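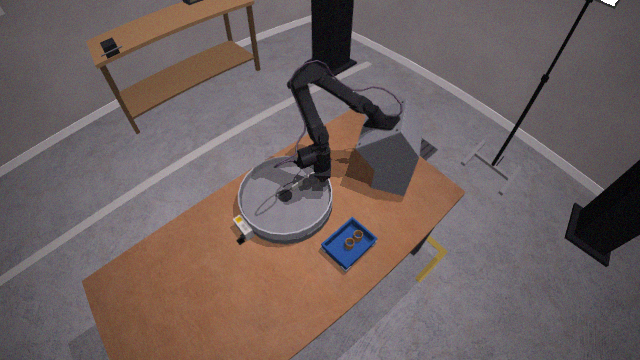 A child's birthday party photographs best when the outfit and the backdrop are settled before the cake is ordered. Start with the dress or shirt the child will wear, then match everything else to it. A warm colour is easy to build on. The orange-brown top of the long table seen here would suit a cream or pale pink dress, with a grey floor keeping the rest quiet.

By Noel Tiongson
July

Home Style Parties Families Contact

1. Pick one main colour and one accent. The accent goes on the hairband, belt or shoes. Try the full outfit on a week ahead, with the hair done as it will be on the day.

2. Set up the cake table away from the window so faces are lit from the front. Leave 2 metres clear for whoever is taking pictures. Take the family group shots in the first 25 minutes, while clothes are still clean.

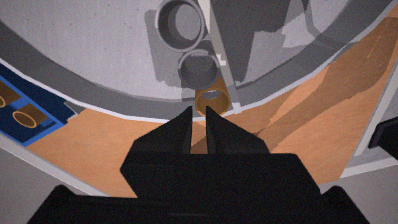
3. Choose what to post. Look through everything the next morning and keep one group picture, one of the cake and one close-up. Ask other parents before sharing any picture with their child in it. Keep the caption to a name and an age, and leave out the venue until everyone has gone home.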